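Brollside 3000 fitted sheet, queen - two months in

Posted Friday, January 6, 2023
Filed under: Bedroom, Things I Was Talked Into

I bought my last set of sheets in a supermarket, next to the charcoal, and they served me well for a decade. They wore through at the foot end in November, and I made the mistake of mentioning it at work. Gopinath Marar, who has opinions about thread, sent me four links before lunch. I picked the Brollside 3000 because it was the second cheapest, a method that has never once let me down in restaurants.

The number in the name is not the thread count. I wrote to the company to ask what it was, and got a reply signed Kazimiera Walczak saying that the 3000 "refers to the series." I asked what had happened to the series before it. I'm still waiting.

What you get is one fitted sheet and two pillowcases, packed in a drawstring bag made of the same fabric. No flat sheet. If you want the flat sheet you buy it separately, at nearly the price of the set, and it comes in its own little bag. I now own two little bags. One holds clothespins.

Fit. My mattress is a Baran, the deep one with the quilted top that seemed like a good idea in the store. Most fitted sheets get three corners on and then give up, and the fourth corner goes off in the night like a mousetrap. The Brollside has pockets deep enough for the job and elastic that runs all the way around instead of only at the ends. In two months it has come off once, and I blame the dog. There is a small label that says "side" sewn into the long edge, and this is the best feature of the product by some distance. I would pay extra for it. I suspect I did.

Feel. Crisp for the first three washes, to the point where turning over sounded like somebody folding a road map. Then it softened up and has been very pleasant ever since. It sleeps cooler than the old set. My sister Henryk Jabłońska's husband would tell you it sleeps too cool, but he wears a hat indoors.

Wrinkles. Let's not kid ourselves. The product page shows a bed as smooth as a pool table, and the page says "wrinkle resistant." The sheet does not resist. It comes out of the dryer looking like a lunch bag, and if you make the bed straight away and pull hard you can get it down to gentle waves, which will last until a person sits on it. I ironed it one time for the purposes of this review. It took most of a radio play and I'm not doing it again.

Washing. Warm, low tumble, fine. It does swallow socks. Anything smaller than a towel ends up balled in a corner pocket, still damp, while the rest is bone dry. I ran it against the Jimlow I keep for the guest room and the Jimlow does the same thing, so I suppose this is just what fitted sheets do for fun.

Pilling: a little, by the feet. Shrinkage: none I could feel. Smell out of the bag: faint, like a new binder, gone after one wash.

Would I buy it again? Yes, though I'd wait for the sale they seem to run every other week. Ksawery Śliwiński wrote in to say the Flirnesport set is better and lasts longer, and he may be right, but it only comes in white and I drink coffee in bed.

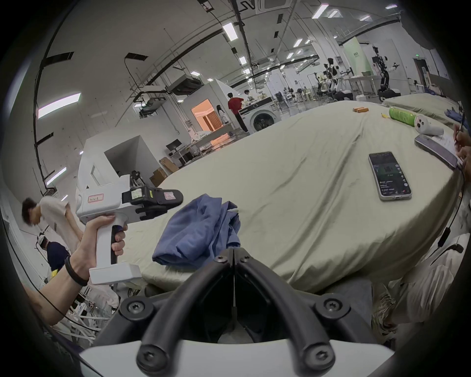
Color is the last thing and the one I get asked about most. The site calls mine something with "meadow" in it, and in the store photos it looked close to mint, so I was braced for toothpaste. In ordinary use it's a pale sage, grayer and quieter than advertised, and it gets along with whatever lands on it, which in my house is phones and crumpled blue laundry. You'll also notice the long creases, see above under Wrinkles. The darker green they sell costs the same and shows lint, according to Lech Gajewski, who has it and a white cat.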